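Collecting Demonstrations for a Tabletop Grasping Policy
Project Report, Kundudow Laboratory, Prenness Institute of Technology
Submitted 6 Aug 2024

1. Purpose

The project was assigned to produce a set of recorded demonstrations from which a learning system could be trained to pick up and set down household objects. Earlier student teams at the laboratory had worked with a set of rigid blocks only. Our team was asked to extend the collection to items that differ in stiffness, shape and surface, and to document the procedure in enough detail that a later team could continue it without retraining from the beginning.

The work started in March and was carried out by a team of six students. This report covers the collection procedure, the rules used to accept or reject a recording, and the condition of the data at the time of submission. Training results are treated in a separate report and are mentioned only where they affected how we collected.

2. Object Set and Workspace

The full object set contains 16 items. They were chosen from things that can be bought in any grocery or drug store, so that a damaged item could be replaced the same day. Soft and light items were given priority. Paper cups proved the most demanding of these, as a grip firm enough to lift the cup can also fold its wall, and a cup that has been creased no longer behaves like a fresh one. Cups were therefore replaced whenever a crease was visible before the start of a recording.

The table was covered with a textured cloth for all sessions. A bare tabletop had been tried during setup, and light objects slid away from the fingers on first contact. The cloth reduced this, although it introduced a difficulty of its own: it shifted a little when the hand pressed down on it, and had to be straightened between recordings. Curtains behind the table remained closed. 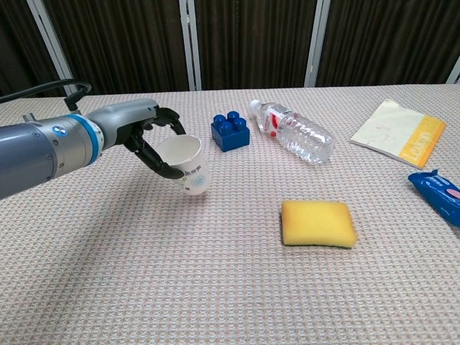 Each recording consisted of one object being approached, grasped, lifted, moved and released. The other objects on the table were left in place as distractors, and their arrangement was changed after every 15 recordings. Operators were told to vary angle as well as position, and to lay bottles down in some arrangements and stand them up in others. In the first weeks this instruction was followed unevenly. A review of the early data showed that operators tended to return objects to the spots they had just left, and a printed sheet of arrangements was introduced to correct this.

3. Operation

The arm was controlled by a student operator using the Zisport teleoperation glove, with a second student seated at the logging station. The second student started and stopped each recording, entered the object name and noted any contact with objects other than the target. Operators changed places at every new arrangement. Before a student's recordings were admitted to the set, he or she completed a practice period on blocks and then on the sponge, the most forgiving of the soft items.

Operators differed noticeably in style. Some closed all fingers at once, while others placed the thumb first and then brought the remaining fingers in. Both were permitted. We discussed requiring a single method and decided against it, on the grounds that the learning system should be exposed to more than one workable grasp - this decision should be revisited if the trained policy is found to hesitate at the moment of closing.

4. Acceptance Rules

A recording was accepted if the target object was lifted clear of the cloth, held without slipping and released upright or in its original resting position. Failed attempts were kept in a separate folder with a short note. Recordings in which the operator paused for a long time in mid-air were rejected, a rule added after an early version of the policy copied the pauses.

Labels were checked with the Ngô annotation tool. The most common error was a late stop, which left several seconds of a motionless hand at the end of the file. These recordings were trimmed and retained.

5. Status and Remaining Work

At submission the accepted set holds 3095 recordings. Coverage is uneven. Rigid objects are well represented, while flat packages and thin booklets are not, as they are difficult to lift from the cloth without first being pushed to the table edge. We recommend that the next team begin with these items and record the push as part of the demonstration.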